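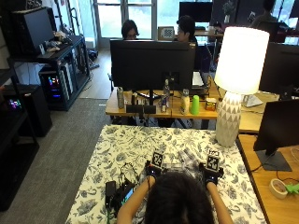
Part 2: Setting up your newsroom desk in Potell

Okay, you've got your login and you've picked a name for your site (if you haven't, go back to Part 1, I'll wait). Now we get to my favorite bit, which is turning an empty Potell account into a place where you can publish news every day without losing your mind. I run a small local news site called the Kinitz Ledger, and everything below is how I set mine up after I left a regular newspaper job and had to learn all this by myself -- usually at midnight, usually with a deadline.

You'll need your admin login, your logo as a square file, and a list of the people who'll be writing for you, with their email addresses. Set aside an evening for it.

1. Open Settings, then Desk, and click Create Desk. A desk in Potell is just a group of writers and editors who share one queue. I made two, one for daily news and one for longer pieces, and I've never wanted a third. Give each one a short name, because that name shows up in every email alert the system sends out (mine started as "Daily News and Breaking Updates Desk" and it looked ridiculous in my inbox).

2. Add your writers. Go to People, paste in the email addresses, one per line, and pick a role for each. Writer can draft and send to the queue. Editor can change anybody's draft and publish it. Owner can do all that plus billing. Please don't make everyone an Owner just to save time! I did, and one of my freelancers changed our home page by accident while trying to update her bio.

Note: Invitations expire after 72 hours. If someone misses theirs, click the little arrow next to their name and choose Resend. Don't add them again as a new person or you'll end up with two author pages, and merging those means writing to support.

3. Set your review rule. This is under Desk, then Workflow. The choices are no review, one editor, or two editors. For the daily desk I use one. For longer pieces I use two, even though it slows us down, and I'd say the same to anybody who covers courts or money. The rule applies to new drafts only, so anything already in the queue keeps the old one.

Caution: The Urgent button skips the review rule completely. It goes straight to the live site and to your subscribers' phones. You can switch it off for Writers in the same Workflow screen, and I really think you should do that before anyone files a story.

4. Connect your mailing list. I use Meesuk for the morning email, and the connection is pretty painless: copy the key from your Meesuk account page, paste it into Potell under Connections, and hit Test. A green dot means the two are talking. If the dot stays gray, look for a blank space at the end of the key (it's always the blank space, at least with me).

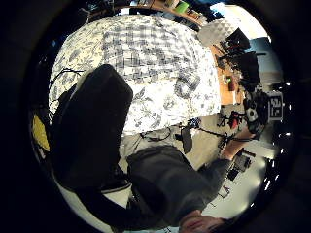
5. Choose what goes into the morning email. By default it pulls in everything published since the last one, which is way too much on a busy day. Click Limit by Tag and make a tag called "morning" -- then only the stories you tag will go out. Set the summary length to 400 characters. Longer than that and some mail apps chop the email off before readers get to your subscribe link.

6. Bring over your old posts, if you're moving from another blog. Potell can read an Iveo export file directly. Upload it, leave "Keep original dates" checked, and leave "Publish on import" unchecked so everything lands as a draft. Then you can go through and decide what deserves to come along. I left a lot of hot takes behind and I don't miss them.

Note: Comments don't come over with the Iveo file. If your readers had good conversations under your old stories, save those pages separately before you close the old account.

7. Run a practice story. Write a couple of lines, put "TEST" in the headline, send it through the queue, and have an editor approve it. Switch your site to Private first (top right corner, the padlock) so the test stays in-house. Delete the story when you're done, then switch back to Public.

If the story gets stuck at "Waiting for editor," check that your editor has been added to that particular desk. Being an Editor on one desk doesn't carry over to the other.

Last updated 2019-08-13. Part 3 covers subscriptions and tip jars.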